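Chore Report: Still Folding My Own Socks

Every few months somebody at a dinner party asks me when the robots are going to do the laundry. I write a newsletter about shop automation, so I am expected to know. I usually say "four years," which was also my answer four years ago, and it has held up well in the sense that people stop asking and pass the potatoes.

The news this time is that Reisinger, who make the conveyor sorters half of our readers swear at, have put a folding cell on the floor at their Zalcombe plant. It takes shop towels out of a bin and stacks them. Jerome Estrella let me watch it for most of a morning. On a good run it folded 34 in a row without help. On the next run it picked up two towels stuck together, folded them as one very thick towel, and set them on the stack with what I can only call confidence.

Jerome was polite about it. "It's fine once it has hold of a corner," he told me. "Finding the corner is the job." He has a night-shift worker who does 67 towels in the time the cell does 21, and she listens to the radio while she does it.

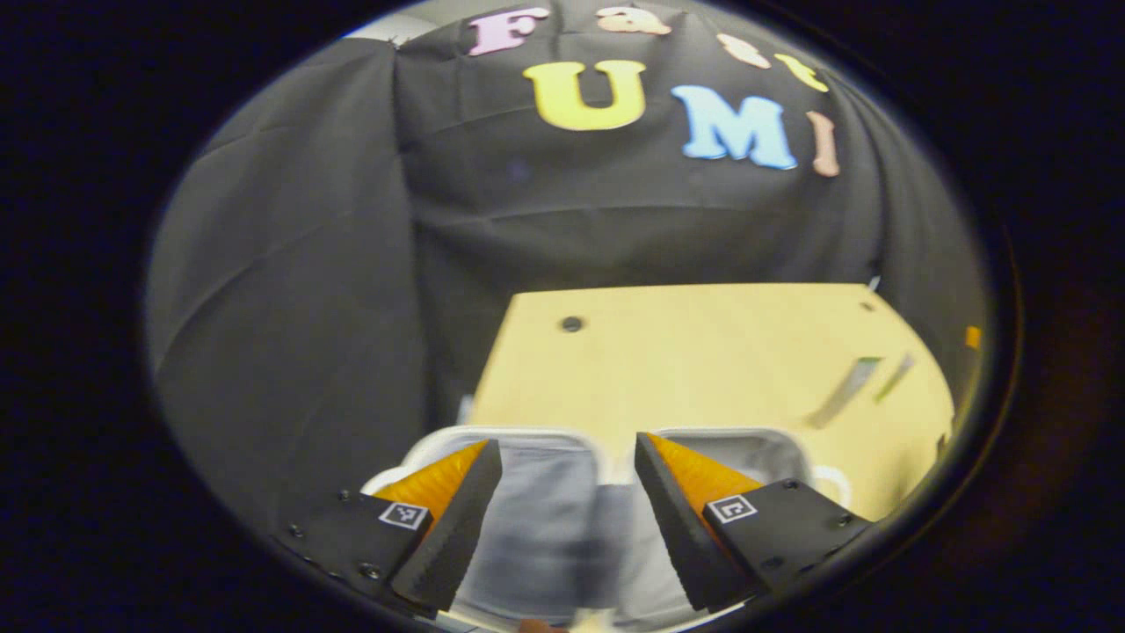 Cloth is where the whole business of household robots gets stuck, and it has been stuck there for as long as I've been paid to write about it. A steel bracket has the same shape on Monday that it had when it left the press. Drop a towel twice and you have two different towels. Most of the groups I talk to have given up writing rules for this and gone over to showing the machine how it's done, many times over, with a gripper held in a person's hand. Two ribbed orange fingers, a crumpled grayish-blue cloth in a white container, and a gap between the one and the other: that is pretty much the entire field as it stands. You or I would reach in without looking up from the phone. A machine has to decide which of those wrinkles is an edge, and it may well decide wrong.

Heidrun Fankhauser, who runs the test kitchen at Didinico, is more cheerful than I am. Her arm can load a dishwasher if you let it choose the order, and it is gentle with glasses. It won't touch a wet sponge. She thinks soft fingers have done more for the trade than anything clever in the software, and she would like the software people to send a card.

I asked her what she'd buy for her own home. A better drying rack, she said.

The Zalcombe cell gets new fingers and another round of training before the winter, and Jerome has promised me a second visit, towels and all. Urs Haslinger has also written in to say his shop in Korkia has a machine that sweeps up metal chips and only gets lost behind the lathe. Urs, please send details, and the name of whoever goes in after it.

Next issue: Ohemaa Gbeho on palletizers, and why hers has been switched off since May.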